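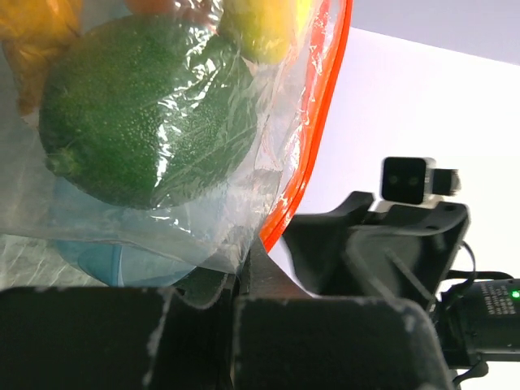

Technology | Apps

Holanel, a software company with 13 employees, has released Clerkari, a phone app that lets small groups share voice notes and files without a mobile signal or Wi-Fi.

The app passes messages directly from one phone to the next over Bluetooth. The company says two phones can be up to 200 feet apart outdoors, and a message can travel farther if other users are in between. Files are limited to 15 megabytes.

"We built it for people who work in basements, on boats and out on back roads," said Nizar Chidiac, who runs the company. "They were writing things on paper and sending them at night."

Clerkari was tested over the winter by about 700 people, most of them field workers at Matar, a surveying firm. Testers complained that the first version drained batteries quickly, and Chidiac said the release was pushed back to April to fix that.

The app is free for groups of up to eight. Larger groups pay a monthly fee. It runs on Android now, with an iPhone version planned for later in the year. Holanel's earlier app, the note-taking tool Plirklow, will stay available but will get no new features.

Contact us | Advertise | All rights reserved | Back to top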